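**Unit 6 handout — Packaging and the price of bottled water**

Read this before the seminar. The Clerel case is on the reading list; bring your own notes on it.

Water sold in bottles is close to the plainest product there is. Blind tasters often can't tell one still water from another, yet shelf prices within one store can differ several times over. The question for this unit is where that difference comes from.

**Cost side.** The water itself is a small part of the total. Most of the money goes to the bottle, the cap, filling, transport and the retailer's margin. Water is heavy for its value, so trucking matters a lot. In the Clerel case, the plant serves stores within 140 miles and loses money on nearly every pallet that goes farther.

**Demand side.** Buyers use packaging as a stand-in for quality. Cap color, label size and bottle shape all carry weight — more so when the buyer has no past experience with the brand. Drorik and Thongsuk filled from the same source for 2 years and sold at different prices under different labels. Work through Table 3 in the case and note which costs are shared.

**Terms to know**

- *Horizontal differentiation:* buyers disagree on which product is better, even at equal prices.
- *Vertical differentiation:* at equal prices, all buyers would pick the same one.
- *Private label:* a product sold under the retailer's own name, such as Gavance.
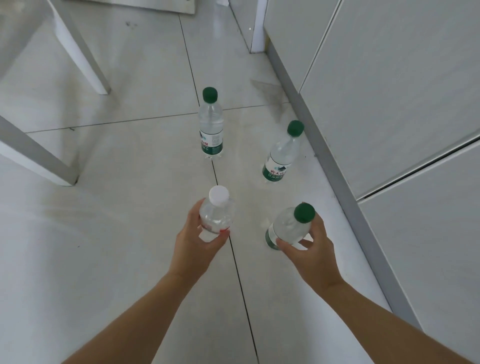 *Fig. 1. Bottled water with white and dark green caps. Labels differ as well.*

**For the seminar**

Write one page on whether cap and label changes count as horizontal or vertical differentiation. Then look at the Gavance relaunch in October: sales rose in 58 stores with no change in the water. Say what else you would need to know before crediting the new label.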